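Riz, eau, absorption : notes sur une cuisson que je ratais une fois sur trois

Ceux qui lisent ce blog pour les relevés de la chaudière peuvent passer leur chemin, le billet de juin sur la régulation aura sa suite plus tard. Il sera question de riz blanc, cuit à l'eau, dans une casserole ordinaire.

Le point de départ est une remarque de Rukhsana Chaudhry, ma voisine de palier, à qui je me plaignais d'obtenir tantôt un riz correct, tantôt une pâte. Elle m'a demandé combien d'eau je mettais. J'ai répondu « deux volumes ». Elle m'a demandé combien de riz. J'ai répondu que ça dépendait des jours. Elle a trouvé que l'explication était là, et elle avait raison pour l'essentiel.

Le problème du rapport fixe

La règle des deux volumes d'eau pour un volume de riz est imprimée sur une bonne partie des paquets. Elle suppose que la quantité d'eau nécessaire est proportionnelle à la quantité de riz. C'est faux, parce que l'eau introduite dans la casserole part à deux endroits distincts.

Une partie est absorbée par le grain. Celle-là est bien proportionnelle à la masse de riz. L'autre partie s'évapore, et elle dépend du diamètre de la casserole, de l'étanchéité du couvercle, de la puissance de chauffe et de la durée. Elle ne dépend presque pas de la quantité de riz. On a donc une relation affine :

eau totale = a × riz + b

où a est le coefficient d'absorption et b la perte par évaporation, propre au matériel. Quand on double le riz en doublant l'eau, on double aussi b sans raison. Le surplus reste au fond, et le fond colle. Dans l'autre sens, si l'on divise tout par deux, on manque d'eau avant que le cœur du grain soit cuit.

Une fois la chose écrite sous cette forme, il reste à déterminer a et b pour son propre équipement. Cela demande une balance et un peu de patience.

Mesure de b

Ma casserole est une Ulel à fond épais, avec un couvercle en verre percé d'un évent. J'ai commencé par mesurer la perte à vide : une masse d'eau connue, portée à ébullition, puis maintenue à feu minimal pendant la durée de cuisson habituelle, couvercle posé. Pesée avant, pesée après. La vapeur condensée sur le couvercle est à reverser dans la casserole avant la seconde pesée, faute de quoi on la compte comme perdue.

Les premiers essais étaient très dispersés. L'évent était en cause : selon l'orientation du couvercle, il se trouve plus ou moins au-dessus de la zone où l'ébullition est la plus vive, le brûleur n'étant pas centré. J'ai fini par repérer une position avec un trait de feutre, et la dispersion est devenue acceptable.

La montée en température compte plus que je ne le pensais. Sur feu vif, l'eau bout vite, mais si l'on tarde à baisser, on perd en deux minutes autant que pendant tout le reste de la cuisson. J'ai donc fixé la procédure : feu moyen dès le départ, couvercle posé d'emblée, réduction au minimum dès que la vapeur sort par l'évent.

Mesure de a

Pour l'absorption, j'ai procédé avec un riz long grain de marque Cosia, acheté en sac, toujours le même lot. On cuit une masse connue dans un excès d'eau, on égoutte, on laisse ressuyer, on pèse. La méthode a un défaut évident : un riz cuit dans un grand volume d'eau n'absorbe pas tout à fait comme un riz cuit par absorption, et l'eau de surface fausse la pesée. Elle donne néanmoins un ordre de grandeur, que l'on corrige ensuite à l'usage.

Pour un riz sec de 276 g, j'ai retenu 400 g d'eau, évaporation comprise. On est donc loin des deux volumes, même en tenant compte du fait qu'un volume de riz sec pèse moins lourd qu'un volume d'eau. Le résultat est un grain distinct, ferme au centre sans être crayeux. Ceux qui préfèrent un riz plus souple ajouteront de l'eau par petites quantités, d'une cuisson à l'autre, en notant ce qu'ils font.

Babar Ghauri, avec qui j'échange par courriel sur ces questions, obtient un coefficient plus élevé avec du basmati vieilli. C'est cohérent : un riz plus sec au départ prend davantage d'eau. Il m'a aussi signalé que ses valeurs varient d'un sac à l'autre. Je n'ai pas encore changé de lot et ne peux donc ni confirmer ni infirmer.

Le rinçage

La question est plus disputée qu'elle ne le mérite. Le rinçage élimine l'amidon libre présent à la surface des grains, issu du frottement pendant le polissage et le transport. Cet amidon gélifie à la cuisson et contribue au collage superficiel, ainsi qu'à la mousse qui remonte sous le couvercle. Il n'a qu'un effet limité sur la texture interne du grain, qui dépend surtout de la proportion d'amylose, donc de la variété.

Le rinçage a en revanche un effet certain sur le bilan d'eau, et c'est ce qui m'avait échappé. Un riz rincé puis égoutté trop vite retient de l'eau entre les grains. Cette eau s'ajoute à celle qu'on verse ensuite. Si l'on ne la compte pas, on se trompe, et l'on se trompe d'une quantité différente à chaque fois, selon le soin mis à égoutter.

La parade consiste à peser le tout. Je tare le récipient vide, je pèse le riz sec, je rince, j'égoutte dans une passoire fine, je remets dans le récipient et je pèse de nouveau. La différence est l'eau déjà présente, que je retranche de l'eau à verser. L'opération prend moins d'une minute et rend inutile tout débat sur la durée d'égouttage.

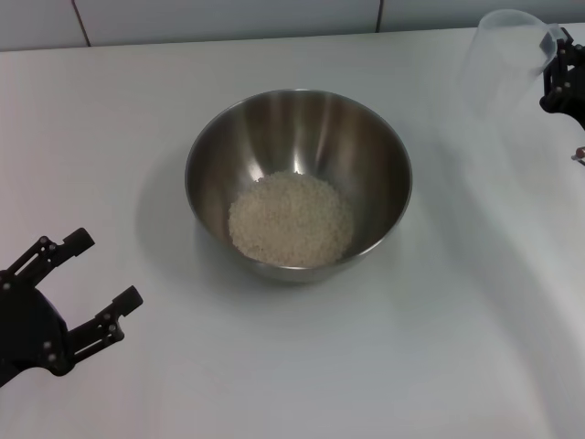

Le choix du récipient de pesée a son importance, pour des raisons de balance. La mienne, une Luvoment de cuisine, s'éteint seule au bout d'un délai assez court et perd la tare à l'extinction. J'ai donc relevé une fois pour toutes la masse du récipient vide : 287 g. Je l'ai inscrite sur le carnet, et je soustrais de tête quand l'écran s'est éteint entre les deux pesées. Un récipient plus lourd ne poserait pas de difficulté de principe, mais ma balance arrondit moins bien dans le haut de sa plage.

Zixuan Xiao me faisait remarquer qu'on peut tout faire directement dans la casserole et s'épargner un transvasement. C'est exact, à condition que la casserole tienne sur le plateau sans masquer l'afficheur. La mienne le masque.

Le repos

Reste la dernière phase, que j'ai longtemps supprimée par impatience. En fin de cuisson, l'humidité n'est pas répartie de façon homogène : le fond est plus chargé que le dessus, et l'extérieur du grain plus que son centre. Dix minutes hors du feu, couvercle fermé, suffisent à réduire nettement les deux écarts. Soulever le couvercle pour vérifier fait sortir de la vapeur et modifie b, ce qui revient à changer la recette en cours de route.

J'ai essayé le torchon glissé sous le couvercle, sur le conseil de Yatziri Meléndez. Il absorbe la condensation qui retomberait sur la couche supérieure. L'effet est perceptible sur les grandes quantités, négligeable sur deux portions. Attention aux pans du torchon si la plaque est encore allumée — les rabattre sur le dessus et les nouer.

Ce que je n'ai pas traité

Le riz rond, d'abord. Les coefficients donnés plus haut ne valent pas pour lui, et l'objectif de texture n'est pas le même.

Le trempage préalable ensuite. Il déplace une partie de l'absorption avant la cuisson et raccourcit celle-ci, donc réduit aussi l'évaporation. Les deux termes changent en même temps, et il faudrait reprendre les mesures depuis le début.

L'altitude enfin. Junaid Jadoon, qui cuisine en montagne une partie de l'année, doit prolonger la cuisson de plusieurs minutes, l'eau bouillant à une température plus basse. Il compense l'évaporation supplémentaire au jugé. Je lui ai proposé la relation affine ; il m'a répondu qu'il n'avait pas de balance là-haut.

Pour le cuiseur électrique, je renvoie à la notice. J'ai eu entre les mains un Rowlands de prêt, dont la cuve porte des graduations intérieures. En relevant les niveaux correspondants, on constate qu'ils ne sont pas proportionnels au nombre de mesures de riz : il y a bien un décalage constant à l'origine. Le fabricant a donc intégré un terme b dans ses traits, sans l'écrire nulle part dans le manuel. Le gobelet fourni avec l'appareil n'est pas non plus une tasse standard, et le remplacer par un autre fausse l'ensemble.

Le tableau de mes pesées est encore sur papier. Je le mettrai en ligne quand j'aurai refait les trois premières lignes, relevées avant que je ne repère la position du couvercle.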